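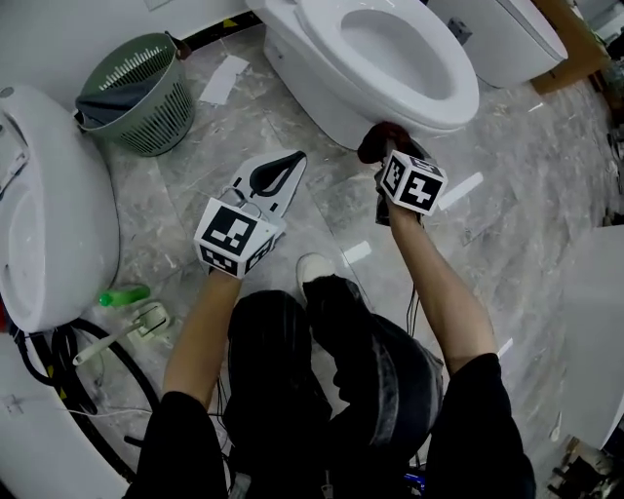
Every spring the estate agents' leaflets come through my door with the same piece of wisdom on them: do up the bathroom and you will get your money back when you sell. I have read it so many times that I had stopped noticing it was a claim at all. Then my sister put her flat on the market, was told by two agents in one week that the bathroom was "holding it back", and asked me what I thought. I thought it was rubbish, and I still do, but I had to go and work out why.

Start with who says it. Agents say it, and an agent would like a home that is easy to sell quickly. Whether you spent more on it than you got back doesn't come into their sums. Bathroom firms say it, naturally. The Mornanetti brochure, which I picked up from a showroom on the ring road, has a whole page headed "An investment, not a cost", with a graph. The graph has a line going up. It has no numbers on either side. I looked for a footnote and found one telling me that the taps in the photograph were sold separately.

And people who have just had a new bathroom say it, louder than anybody. My neighbour Tudur Trevor had his done in January and told me over the fence that it had "put ten grand on the place". I asked who had told him so. The fitter had. I like Tudur and I like his bathroom, but he hasn't sold his house, hasn't had it valued, and as far as I know has no plans to move. The ten grand lives entirely in his head.

The trouble is that there is no way to check. You can't sell the same house twice on the same day, once with the old suite and once with the new. When a house with a smart bathroom fetches a good price, it nearly always has a smart kitchen as well, and fresh paint, and owners who clear the gutters. Pick any one of those things and you could draw the Mornanetti graph for it.

Volodymyr Zakharchenko fitted bathrooms for nine years before he moved over to general building, and he is the only person in the trade I have heard speak plainly on the matter. His view is that buyers notice leaks, smells and mould, and after that they notice whether the room is clean. He has ripped out suites that were less than two years old because the new owners couldn't stand the colour. Somebody had paid good money for those, he said, and been told they would see it again.

I find that last bit very hard to get past. Taste doesn't transfer. The more a room is done the way you like it, the better the odds that the next lot will hate it. So the advice is usually to go "neutral", and then you are spending thousands of pounds to please strangers who may never turn up, and living in the meantime with somebody's idea of a hotel.
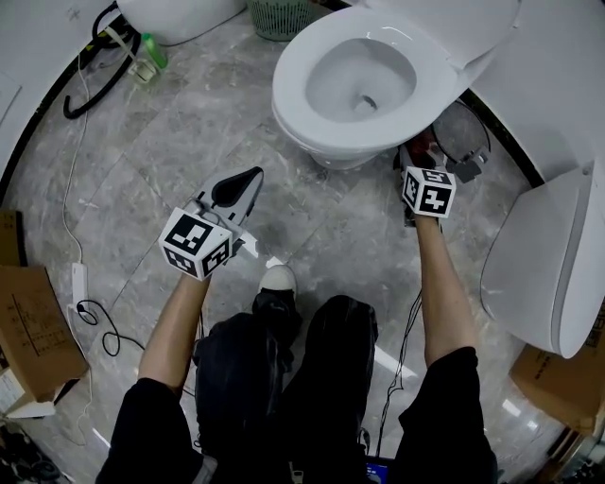 My sister's agents each had a list of what "today's buyer" expects, and the lists didn't agree. One wanted a walk-in shower, the other said to keep the bath for families. Both used the word "dated" without saying what date they had in mind. Take a small bathroom with white walls, a plain white toilet with an oval seat and a grey-and-white marble floor. I have heard that very combination called timeless and I have heard it called tired, and in both cases the person speaking had something to sell. If a floor like that is in one piece and the toilet flushes, I can't see what a buyer is supposed to be frightened of.

The usual comeback is that a bad bathroom knocks money off. I accept that, up to a point. If the floor is soft by the bath or the extractor has given up, a surveyor will find it and the buyer will want something off the price. But fixing a fault is a different job from replacing a room, and the salesmen are very good at walking you from one to the other. My sister rang Wutel about a slow cistern and came off the phone with an appointment for a "full design visit". The cistern needed a washer.

She did get a quote in the end, from Fandico, for the cheapest version of the whole job. It came to £1,791 before any labour, tiling or waste removal, and the man wouldn't put a figure on the rest until they had "opened it up". I asked her to picture writing that cheque and handing the result to a stranger eight weeks later. She said when I put it like that it sounded like a wedding present.

By all means have a new bathroom. If you are staying put and you are sick of the old one, spend what you can afford and enjoy it every morning — that is a perfectly good reason, and it doesn't need a graph. What I object to is ordinary spending being dressed up as saving, so that anyone who hesitates is made to feel they are throwing money away by keeping it.

My sister has re-done the sealant, changed the washer and bought a new blind. The flat goes back on the market next month with the bathroom still, I'm told, holding it back.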